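Evening assistant wanted for the community language café, Fadalach House

Posted 4 Oct 2019

The Diltska Language Café is looking for one evening assistant to join our small team at Fadalach House. It is a part-time paid position, two evenings a week, and it continues until the end of April with the possibility to extend for the next season.

About the café

We started as a conversation group of nine people who wished to practise their English after work. Now we have 80 registered members, and on a normal evening you will meet people who speak Polish, Mandarin, Arabic, Spanish and several other languages at home. We are not a school. There are no tests and no certificates. People come, they sit at a table with a topic card, and they talk. Once in a month we also hold a reading evening, when somebody brings a short text and we discuss it together.

The rooms are on the ground floor of Fadalach House, behind the Su bakery. The entrance is from the yard and there is a ramp.

What you will do

The assistant welcomes the members at the door and finds a suitable table for new persons, which is sometimes more delicate than it sounds. A beginner who is placed between two fluent speakers will often not come back. You will also:

- prepare the topic cards before each session, together with the coordinator
- lead one table yourself for 90 minutes
- keep the attendance list and send it to the Umex office after the session
- answer simple questions by e-mail
- help to put the chairs and tables back at the end

You will not be asked to teach grammar, although the members will certainly ask you about it. It is fully acceptable to answer "I do not know, let us look it up".

Who we are looking for

We would like to hear from people who have patience and who listen well. You should speak English with confidence, but you do not need to be a native speaker. Three of our four present table leaders learned English as adults, and the members often tell us that this gives them courage. A second language is welcome, and so is some experience with groups of adults, for example in a library, a choir or a sports club. You must be at least 18 years old and allowed to work in this country.

What we offer

The pay is 600 per month before tax, paid on the last working day. You will receive a paid introduction of two evenings, during which you only observe and ask questions. We pay your bus ticket if you live outside the town. There is tea and something small to eat for everybody.
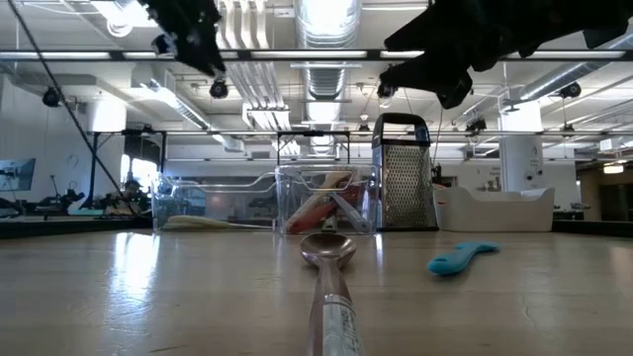

How to apply

Please write a letter of one page at most and tell us why this work interests you, and which two evenings in the week would be best for you. Add a short CV. We do not need a photograph or copies of your diplomas at this stage. Send everything to Cuiping Qin, coordinator, Diltska Language Café, Fadalach House, or leave it in the letter box marked with number 36 beside the yard entrance.

All applicants will receive an answer, also those whom we cannot invite. The conversation with the selected persons takes half an hour, and afterwards you are welcome to stay for the evening session and join a table.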